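Family reunification paperwork, part two: dates and dependents

12 March 2018

In the first part I covered who counts as a sponsor. A few people wrote to ask about the middle section of the packet, where most files at our Stondmont help desk get stuck. I have worked on these forms for six years now, and the same errors come back. What follows is specific to the local settlement program. Other programs use other forms, and I would not carry any of it across without checking.

The packet asks for a household list. The list must show every person who was living with the applicant on the date of departure, including people who are not applying. Applicants tend to leave out a grandparent who stayed behind, or a married daughter who had moved back in for a few months. The omission looks minor on paper. Later, when the daughter applies in her own right, her statement places her at an address where her father's list says she never lived, and both files go to review.

Dates are the second problem. Many of the families I see use a different calendar at home, and birth dates have been converted at least once before they reach us, sometimes by a border clerk in a hurry. Vlasta Tóth, who trained me, kept a two-column sheet for each family: the date as the family states it, and the date as it appears on each document. Where the columns disagree, the form gets the document date and a signed note explains the difference. I still use her sheet. It takes 22 minutes for a family of four if the papers are in order, and most of an afternoon if they are not.

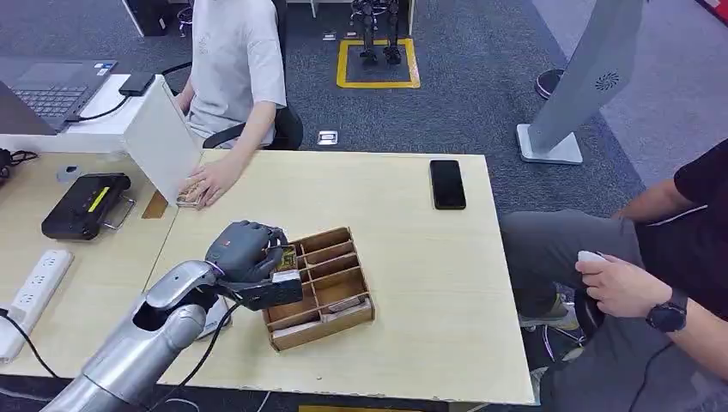
Does a child who turns 18 while the file is open lose dependent status?

Under the local program, age is fixed on the day the complete packet is received, so a child who was 17 on that day stays on the parent's file. The word that matters is "complete." A packet returned for a missing signature has not been received, and the date resets when it comes in again.

Carolina Garcia and I went back through our returned packets last September to see how often that reset had cost a family something. In most cases it had cost them waiting time only. In six cases a son or daughter had aged out between the first submission and the second. All six packets had been returned for the same page, the translator's declaration, which has a signature line on the back that does not show when the page is photocopied on one side. We now copy that page double-sided and staple it on top. The Rekovthorpe office puts it last and flags it with a tab, which works equally well.

Translations themselves cause less trouble than they used to. The program accepts a certified translation of a birth record without the original if the original is held by another authority, provided there is a letter saying so. Ask for the letter early. The Ferrand registry answers within a couple of weeks. Trarner has taken up to four months, and a phone call did not speed it up in any case I handled.
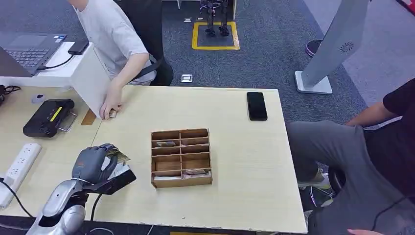
Banknotes and a compartment tray on a table.

On costs: the packet has no filing fee, but medical exams, translations and travel papers are paid by the family. The largest total I have recorded was 2,869 for a household of seven, with travel papers making up over half of it. The hardship fund can cover exams and translations. It cannot cover travel papers, and it cannot repay anything already paid, so the fund form should go in before the first appointment is booked. I have seen relatives borrow for the exams and then find out they could have been covered.

Two smaller points from recent files. Use the same spelling of the family name on every page, even when it is a spelling the family dislikes – the place to correct it is the name statement on page 11. And keep the envelope or the counter receipt. If there is a dispute over the received date, the postmark counts as evidence and a cover letter does not.

Part three will deal with adopted children and children under informal guardianship, where the rules changed recently and I am still waiting for the revised instructions.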